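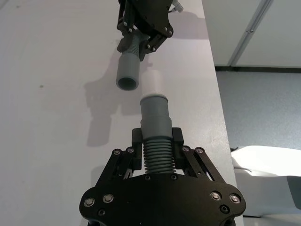
Can Robots Do Chores Yet? My Term Project Report
Mỹ Đào
2024-03-18

Why I picked this

My aunt fixes sinks for a living, and last winter I spent a good part of break handing her fittings from a bucket. Push one pipe into the next, twist, done, move on. She can do it while talking on the phone. So when our teacher asked for a project about automation, I wanted to know if a machine could do that one boring little thing, and then how far that would get you toward a whole chore.

I started reading in January. My plan was to cover all of housework (ha!) but I cut it down fast. I ended up with three chores: joining two plastic pipes, folding a dish towel, and restocking a shelf in a small store. The pipe one got the most pages because it's the one I got most stubborn about.

Joining pipes

With two arms, the job sounds easy. One gripper holds a tube with the open end up, the other brings a second tube down from above, and you line up the ends and push. A person doesn't even look very hard, because your fingers feel when the rim catches and you wiggle it a bit. A robot has to get that from somewhere. It can be a camera close to the gripper, or sensors that notice the push getting harder, or both.

The part I didn't expect to care about is the ribs. A corrugated section gives the finger pads something to grab, which is great, but the pads are flat and the tube is round, so the tube can still tip a little between them. If it tips, the rim you're aiming for has moved. Now do that with two tubes and two arms, and each one can be a little off in its own direction. I tried it at home with kitchen tongs in both hands and two pieces of drain hose. I gave myself 5 tries and got it on the last one, and my wrists were sore!

I also ran a tiny simulation on the school computer, using a program called Timent that our lab has. It's very simple - two cylinders, a bit of random wobble, and a push. I ran it 483 times and the ends went together in 254 of those, so just over half. I wouldn't trust that number for a real robot because my wobble was a guess, but it did show me how much the tilt matters. When I turned the tilt off and left only the sideways wobble, it looked way better. I forgot to save that second set, so I can't put it in the table. Sorry, Mr. Lương.

Towels and shelves

Towels are worse than pipes in one big way, they don't keep their shape. You pick up a corner and the rest goes wherever it wants. The videos I watched were often sped up, and I started checking the corner of the screen for the speed label before getting excited.

Shelves I looked at by visiting Hotico, the corner store near my bus stop. The owner let me watch a restock. The boxes all have straight sides, so I figured a robot would love it, but then she had to move a kid's scooter, pull the old cartons forward, and squish a bag of chips to fit. Lifting the boxes was maybe the smallest part of it.

What I think now

My answer is "pieces of it, yes." I think a machine could join pipes all day if the parts always match and somebody sets them up right. My aunt's version happens under a sink, in the dark, with old fittings that don't match anything. I wouldn't send a robot in there this year.

If I get to continue, I want to redo the simulation with measured tilt and save my files this time. Jarko from the other section offered to help me build a jig for the tongs test so it's fairer than me sitting on the kitchen floor.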